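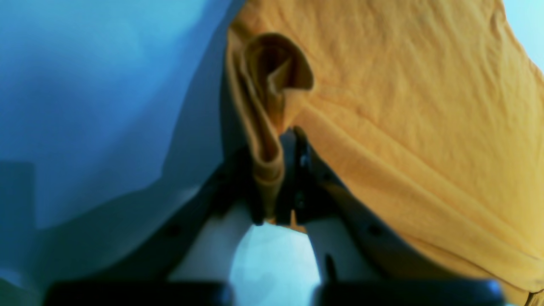 La pinza sujeta una tela amarilla por un borde enrollado. Planta de Avance en Trurness.

En la nave de clasificación de Avance, el puesto de separación de prendas se atendía hasta abril con dos turnos manuales. Ahora lo cubren brazos Gromar, y las operarias que antes deshacían los montones trabajan en inspección y en lo que la planta llama «rescate»: las piezas que el brazo devuelve sin separar. Eimear Nic Aodha, jefa de proceso, y Sizwe Mathebula, operario de línea, respondieron a nuestras preguntas a las 6:40, en el relevo.

Nic Aodha sitúa la dificultad en el primer agarre. «Una caja rígida tiene caras y aristas. Una tela suelta cambia de geometría en cuanto la tocas. El sistema busca un pliegue o un borde levantado, cierra sobre él y sube despacio. Si cierra sobre dos capas, suben dos prendas y el peso no cuadra». La célula de carga compara el valor con el intervalo previsto y, si lo excede, el brazo suelta y repite. Tras 2 repeticiones fallidas, la pieza pasa a rescate.

La planta procesa más de 3000 prendas por turno. Con el puesto manual eran 2000. Nic Aodha pide cautela con la comparación: «También cambiamos la cinta de alimentación, que era una Cronin muy antigua. No puedo atribuir toda la diferencia al brazo, y así lo puse en el informe».

Mathebula pasó años en el puesto antiguo y describe el cambio en términos físicos. «Antes terminaba con los hombros cargados, de tirar. Ahora me canso de la vista. Son ocho horas mirando costuras, manchas y cierres bajo luz fría». Pidió que la rotación entre inspección y rescate fuera cada hora. Se aplica cada dos, y sigue sin parecerle suficiente.

Sobre el rescate tiene una opinión clara. «Llega lo peor: mangas anudadas, forros vueltos, punto enganchado en una cremallera. Con el reparto anterior, por cada pieza difícil te tocaban muchas fáciles. Las fáciles se las queda la máquina». En el último recuento llegaron a rescate 343 piezas en un turno. El baremo de productividad, calculado para el trabajo mezclado, tardó semanas en corregirse.

La formación la impartió Malachy Breathnach, técnico de mantenimiento. Incluye parada segura, limpieza de pelusa en las mordazas y ajuste de la fuerza de cierre por tipo de tejido. «El algodón tolera bastante. En punto fino hay que bajar la fuerza, y entonces se escurre», explica. El ajuste lo hace ahora el propio operario desde el panel, con un registro de cada modificación.

No hubo despidos, según Nic Aodha, aunque dos vacantes por jubilación quedaron sin cubrir. Mathebula da el mismo dato sin que se le pregunte. Está pendiente la categoría profesional: quienes ajustan parámetros siguen clasificados como peones de selección. La propuesta de revisión está en manos de la dirección, que todavía no ha fijado fecha para contestar.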